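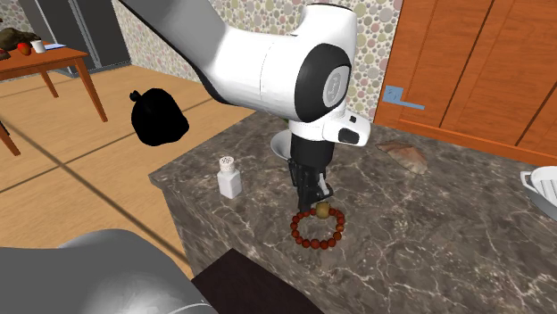 Setting Up a Bead Bracelet Pick Task in Clorano

The following procedure applies to the Clorano household simulation package supplied by Disden under a standard or educational licence. Users should have completed the Clarkar arm calibration exercise before proceeding.

Small closed loops are among the more demanding items in the Clorano object library. The beads offer little flat area to the fingers, and a poor approach will push the loop along the counter before contact is established. Allow one session of 420 minutes for the complete exercise, including review.

Preparing the kitchen

1. Open the Jiang kitchen set and select the marble counter as the active work surface. Leave the salt shaker and bowl in their default positions.

2. Place the bracelet flat on the counter, near the front edge. Confirm in the object panel that its colour is set to reddish-brown and its finish to glossy. Matte beads use a different friction profile.

3. Set the contact solver to 8 substeps. Lower values are permitted for rehearsal but will not be accepted for assessment.

Approach and alignment

4. Bring the arm over the bracelet with both fingers pointing straight down. Check clearance at the wrist - the bowl stands close behind it.

5. Switch to the close view and bring the gripper in at one side of the loop. The remaining beads should stay in view, lying flat on the marble in an even curve.

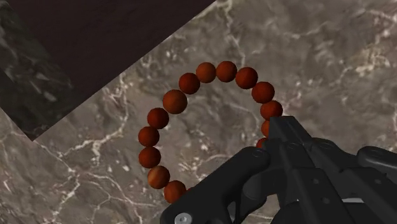
6. Close the fingers in small increments and watch the contact readout. Should the loop begin to slide, open the gripper, withdraw and repeat step 5.

7. Raise the arm slowly, hold, and save the attempt under a new file name.

Reviewing results

The reference set supplied with the package holds 2,412 attempts, of which 1,552 are labelled as completed lifts. Compare finger height at first contact with the reference values before adjusting any other setting. Organisations holding an educational licence may export their attempts in either supported format; the export menu is greyed out until at least one attempt has been saved.

Page last revised Thursday, June 6, 2024.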